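Workshop notebook, January

Quiz night and raffle for the hospice, running notes

Started 9.40. Tormod had left the ticket drum on the bench with the handle off again. The spindle hole has worn oval, so I drilled it out and pushed in a short bit of brass tube from the Mancuso box. Turned it by hand for a few minutes with the old tickets inside. It knocks once per turn but the door stays shut, and last year the door was the trouble. Left the knock alone.

Tickets. We had 2000 printed last time and 1298 sold, counting the ones that went at the door. The printer's price is the same up to 2000, so the order stays as it was. Mavis Brannigan wants a different colour from last year so that old stubs can't get into the drum. Agreed. I have put down green, and if they can't do green then anything but yellow.

Score sheets. Changed the layout so that each round has its own tear-off strip along the bottom. The markers were passing whole sheets back and forth and two teams had theirs lost between rounds four and five. Nine rounds on one side of A4 is tight. I took the logo down to half its size and dropped the line about parking, which is on the poster anyway. Test print came out fine on the Gedura machine but the other one clips the left margin by 3 mm or so. Use the Gedura.

Table signs. Still to settle. Last year's folded card ones fell over whenever a door opened, and people sat wherever they liked. The choice is between heavier card with a wooden foot, which I can cut here from the offcuts, or stand-up holders with the card slotted in. The wooden feet would take me an afternoon. Slot width needs to be tight, and the first one I cut was too loose for the card we have.
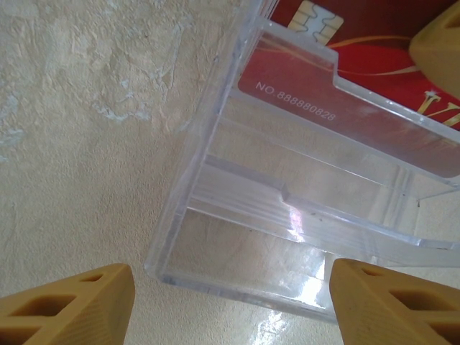
Tiziana Cattaneo wrote back at lunchtime that she would sooner have the sponsor's name on the table sign than the team's, as the teams all choose their names on the night and half of them can't be printed. Fair point. Sponsor at the top in large type, table number underneath, and a blank line for the team to fill in with a pen. Flukell and Surkov have both paid for a table. Have asked her for the list of the rest before I set anything up.

Buzzers. Tested the set for the tie-break. Red one works. Blue one works if you hit it on the right-hand side. Opened it up, found the contact bent, straightened it, and it is better but I would not trust it for a whole evening. Nazareno has a spare switch at home and will bring it.

Float. Mavis says 200 in change for the raffle table, mostly pound coins. The cash tin lock sticks. Graphite, no oil.

Left to do:
new belt for the drum lid
cut one more wooden foot with a narrower slot, try it with the card
margins on the other printer, if anyone has the patience
ask Sandamali Samarakoon whether the hall's microphone takes the long cable or the short one

Stopped at 4.15. Drum is on the top shelf with the handle on. Please leave it on.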